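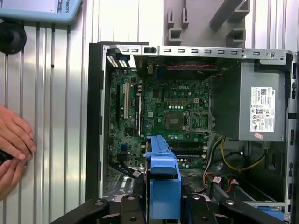 公众假日临时调整公告的文本结构比较
新闻与公共传播课程项目报告

一、选题与范围
本项目研究地方当局因官方纪念仪式而临时增设假日时，公告文本如何写成，以及地方报纸如何转述。研究对象为Nirngate与Dretholm两地的公告及《Udwood周报》的相关报道，语料取自Issahaku地方文献库的公开部分。国家层面的法令、电视直播和社交平台内容不在范围之内。
语料总量为约400条，其中公告原文占少数，其余为报道、更正启事和读者来信栏的官方答复。重复刊登的同一文本只计一次，措辞有改动的按不同文本处理。

二、编码方案
每条文本按9个字段编码：发布机关、生效日期、仪式名称、停工范围、学校安排、道路封闭、公共交通、商业营业时间、咨询方式。字段缺失记为空值，不作推断。同一字段在文本中出现多次且内容不一致时，取最后一次出现的表述，并在备注栏标明冲突。
编码分3轮进行。首轮只标注字段是否出现，次轮录入内容，末轮核对备注栏中的冲突项。“商业营业时间”一项在首轮后修改过定义，原定义未区分“建议停业”与“必须停业”，修改后已标注的文本全部重做。
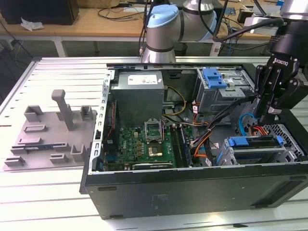

两地公告的差异主要在于字段的排列是否固定。Nirngate的公告沿用同一模板，发布机关和生效日期始终在首段，道路封闭单列一段，暂无信息时该段仍保留标题，注明“另行通知”。Dretholm的公告按事项重要性排列，没有内容的事项直接省略。前一种写法可以用台式机主板来类比：CPU插座的金属固定架掀开着，内存插槽排在插座右侧，各个位置在板上已经定好，读者一看便知某处应当装什么。后一种写法篇幅较短，但读者无法判断某事项是不受影响，还是尚未决定。编码时这两种情况都只能记为空值，是本方案的一个缺陷。

三、报纸转述中的变化
《Udwood周报》的报道通常将仪式名称和停工范围提前，发布机关移到第二段或文末。停工范围的表述普遍被简化，公告中的“除必要岗位外的市政部门”在报道中常写作“市政部门”。更正启事中与此有关的占多数，内容多为垃圾收运和图书馆开放时间。
道路封闭信息的转述较为准确，多数报道逐条照录路名与时段。少数报道将“游行队伍通过期间封闭”改写为具体钟点，而公告原文未给出钟点。编码组未能查到这些钟点的来源，备注栏记为“来源不明”。
学校安排一项在两地差别明显。Nirngate由同一份公告说明，Dretholm由教育部门另行发文，两份文本的发布时间不同步，报纸在首篇报道中往往只写“学校安排待定”，后续报道不再提及。

四、数据处理与存储
编码表以纯文本分隔格式保存，每轮结束后生成独立副本，不覆盖前一轮文件。扫描件经文字识别后人工校对，校对只改正识别错误，原文中的错字照录。日期统一为单一格式，原始写法保留在相邻一列。
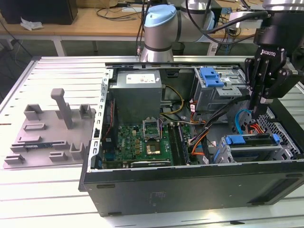 图3 侧放的台式机机箱，侧板已拆下，下方为浅灰色铝制工作台

识别错误集中在旧版扫描件的小号字和分栏处，表格形式的交通安排需要手工重新录入。文件命名采用“地点—文种—序号”，序号不反映时间先后，排序应以生效日期一列为准。

五、局限与后续工作
编码由2名组员完成，分歧经讨论解决，未计算一致性系数。语料只含成文公告，口头通知和张贴告示未收入。Dretholm的早期公告缺失较多，前文关于排列方式的判断主要依据较近的文本。
后续拟将空值拆为“未提及”与“待定”两个代码，对道路封闭和学校安排两个字段先行重编，再决定是否推广到其余字段。读者来信栏的答复目前与公告混编，下一版编码表将为其单设文种代码。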